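Luvudura Hedgerow Survey: progress report to the Grirkico Fund, December

Dear all,

You asked for something shorter than last time. I have taken the hint.

We have now walked 16 of the parish lanes and written up every hedge on both sides of them, except for a stretch beside the old dairy where the farmer's geese take a firm view of visitors. Willy Van den Broek has been back twice with the clipboard and has come home once with it. We have put that hedge down as "mainly hawthorn, viewed from the gate".

The total stands at 446 separate lengths of hedge. Hawthorn and blackthorn make up most of it, with hazel and field maple on the lower ground and a good deal of elder wherever somebody has stopped paying attention. The oldest hedges run along the church path, as everyone in the village has been telling us since before we applied for the money.

Planting went less well. The young trees for the first 3 gaps arrived in good order and are in the ground with guards on. The rest were held up at Binix, who sent us instead a very large quantity of bamboo canes and a cheerful letter. The canes are in the church shed. The trees are now promised for the new year, and I have asked for that in writing.

On money, we are slightly under budget, mostly through not having bought the trees. Printing cost more than we allowed for, as the first run of the hedge map had north at the bottom. Two people said they preferred it. We reprinted anyway, and the old copies are being used up as scrap by the school.

The Mizuno database is working, in the sense that things put into it can usually be found again. It doesn't care for apostrophes, so Parson's Lane appears under three spellings. I would like to spend 2 days in January tidying this up and would be grateful for your agreement to move that time across from the leaflet budget.

Still to do before spring: the lanes north of the brook, the remaining planting, and the geese.

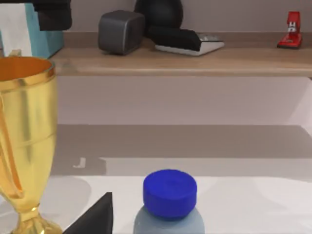

I should also mention that the laying course is full, with a waiting list, so we would like to run it again in February if you can stretch to the hire of a second set of billhooks. The quote is attached to the accounts, behind the one for the canes.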